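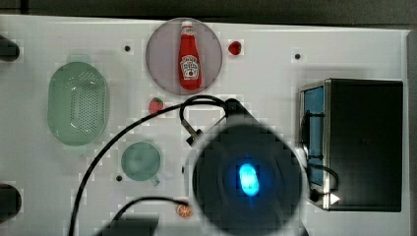 Bożena, I've read your message twice now, and I still think courses are the wrong fight to pick with a brother-in-law. You want soup, then fish, then a pause for everyone to admire the fish, then dessert. He wants it all on the table at once so he can get on with it. I grew up in his kind of house. Dinner at ours looked like the plate with the ketchup bottle on it up top, strawberry and orange slice already out, and whoever sat nearest the colander was expected to pass things. We ate well and were in front of the cricket by seven.

On Nov 23, 2020, Bożena Mazurek wrote:

> Hello all,
>
> I am doing a proper sit-down dinner in December for the first
> time, eight people, and have already fallen out with one of them.
> My plan was beetroot soup, then baked fish with potatoes and a
> cabbage thing, then poppy seed cake. Each one served and cleared
> before the next. Bogdan says this is "restaurant behaviour" and
> the soup bowls can stay where they are.
>
> My real worry is the oven. It is small and 524 years old. The
> fish and the potatoes both want it, at different heat, and the
> cake would like a word as well. Does anyone serve in courses at
> home without spending the whole night standing up? Also, is 70
> minutes too long between sitting down and the main? That is what
> I get when I write it out.
>
> Bożena

Seventy minutes is too long. I say this as someone who once managed it with a leg of lamb and a cold thermostat, and watched Leszek Olszewski eat an entire loaf of bread at my table with a look of great patience. He has eaten beforehand ever since. He thinks I don't know.

Your oven first. Make the cake the day before. Poppy seed cake is better for a night under a tea towel anyway, and you'll have one less thing to favour. Do the potatoes ahead until they're nearly there, then take them out and cover them. When you ladle the soup, put the fish in and turn the oven to whatever the fish likes. Potatoes go back underneath for the last stretch. They won't be as crisp as they could have been – you are the only person at the table who will care, so practise not mentioning it.

The cabbage thing belongs on the stovetop. If it currently lives in the oven, move it out.

As for the bowls, I'd let Bogdan have them. Not the whole evening, just the bowls. Bring the fish in on one big platter, put the potatoes and cabbage beside it, and tell him he's in charge of stacking and carrying. Men who object to restaurant behaviour are often quite happy to be the waiter.

You didn't say whether you have enough soup bowls for eight. I don't. Two of ours get theirs in mugs, and Edmund Czarnecka has asked for a mug every year since, so he can walk about with it and inspect my bookshelves.

Rochelle, while I'm here: I tried your dill sauce with the sour cream swapped for yoghurt and it split. I expect you'll say I had it too hot. I did have it too hot. What do you bring it back with, or do I just call it rustic and serve it in a darker jug?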